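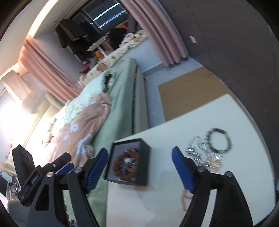 The Dustau Golf Scoring Archive holds hole-by-hole results from club competitions played on the Sulevness course. It is maintained for members, handicap officers and anyone studying amateur stroke play. Each of the 97 competitions has its own file, and the sponsor's prize is entered in a free-text field, where a typical value reads "beaded bracelet, dark, green and red". Prize entries are not standardized and should not be used for grouping.

Contents
rounds.csv - one row per player per round
holes.csv - par, stroke index and yardage
events.csv - format, tees, prize

Scores were entered from signed cards using Nonico, version 2. Cards without a marker's signature were left out.

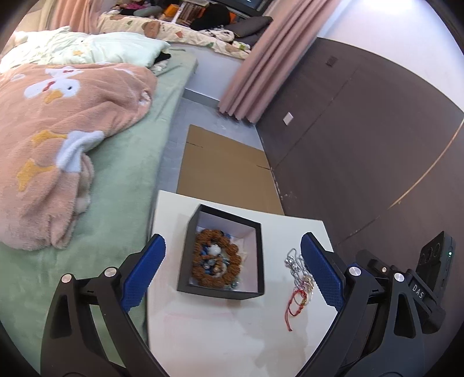
Match play results are stored separately, as many holes were conceded and carry no score. The Kárason Cup follows this rule in every season.

Known gaps
The April medal is missing 5 cards. Yardages for the forward tees are incomplete.

Player names are replaced by codes. Corrections may be sent to the club office with a copy of the card.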